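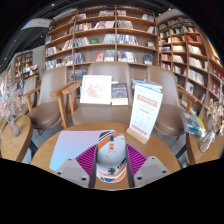
3.2 Seating areas and displaced objects

The second site, the reading lounge at Flollidley, is furnished with groups of upholstered armchairs and low or mid-height tables. Staff logged the position of every loose object at closing time over 20 evenings in September, using the form developed by Zeman and Esfahani for the Brosulano pilot. Objects were coded by the surface on which they rested and by whether that surface was intended for storage.

Of the 414 objects logged, 223 were on tables and 134 were on chair seats. The remainder were on the floor or on window ledges. Figure 3 shows a typical group: a round wooden table carries a mouse, a mouse pad and a sign in a wooden base, while books and a framed floral picture occupy the seats of the armchairs behind it.

Books accounted for most of the seat entries. Stacks were coded as one object when the covers were in contact – a rule that lowers the totals for chairs more than for tables. Framed items leaning against a backrest were coded as stored on the seat, since the backrest alone does not bear their weight.

Figure 3. Table and armchair group, reading lounge. Books and a framed picture are on the seats.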